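Kurnama table oil for kitchen wood

Kurnama is a hard oil for tabletops, shelves and other wood in the kitchen. It dries matt and leaves only a weak smell. We sell it in two tones, clear and walnut.

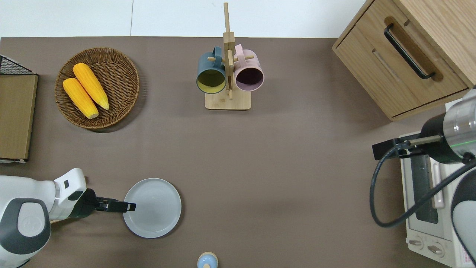
Nanport, 2018-06-24

The walnut tone is again in stock. One can is enough for 2 coats on a normal dining table. Put it on thin with a cotton cloth, wait 15 minutes and wipe off the rest – do not leave wet spots. Let the wood rest overnight between coats.

Price per can: 26 euros, or 31 euros with cloth and sanding pad.
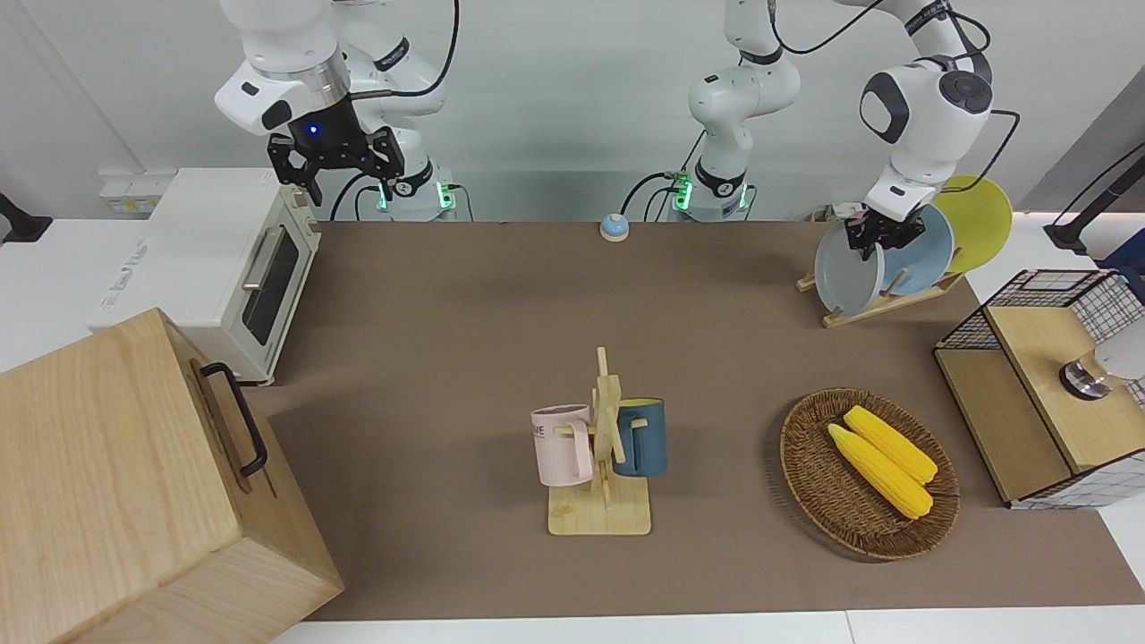 Toaster oven and plate rack.

Questions about color or delivery go to Birthe Oddsson at the Nanport shop. Oily cloths must be dried flat outdoors.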